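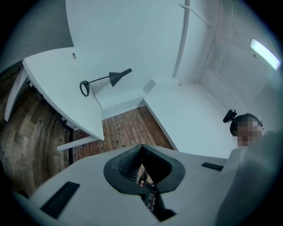

4. Mounting the Skuken wall shelf

Read section 3 before you start. The shelf is rated for 20 kg when fixed to masonry. On drywall, use the anchors in bag B and limit the load to 9 kg.

4.1 Marking the wall

1. Hold the rail against the wall at the chosen height. Keep at least 200 mm clear above it.
2. Set a level on the top edge of the rail and adjust until the bubble is centered.
3. Mark the two outer holes with a pencil. Mark the center hole only if you are fitting the 900 mm rail.
4. Check the area behind each mark with a cable and pipe detector.

CAUTION: Do not drill directly above or below a power outlet or a switch. Cables often run straight up or down from these points.

4.2 Fixing the rail

5. Drill the marked holes. Bit sizes are printed on the anchor bags.
6. Clear the dust from each hole and push the anchors in until they sit flush.
7. Place the rail over the anchors and start all screws by hand.
8. Check the level again, then tighten the screws from the center out.

Note: The slots in the rail allow a small correction — loosen the screws, shift the rail and retighten. Do not enlarge the slots.

4.3 Fitting the shelf board

9. Hook the rear edge of the board over the rail and lower the front until the catches click.
10. Turn both locking screws on the underside clockwise until they stop.

A plain painted wall above a desk is a suitable location if the lower edge of the board clears your head when you stand up.
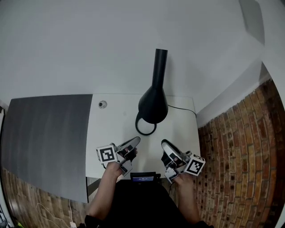

Can the rail be mounted on a wall that is not flat?
Use the spacers from bag C behind the rail wherever there is a gap. Do not pull the rail into a curve with the screws, as the catches will not engage.

Manual revision 10/23/18. Replaces the December issue.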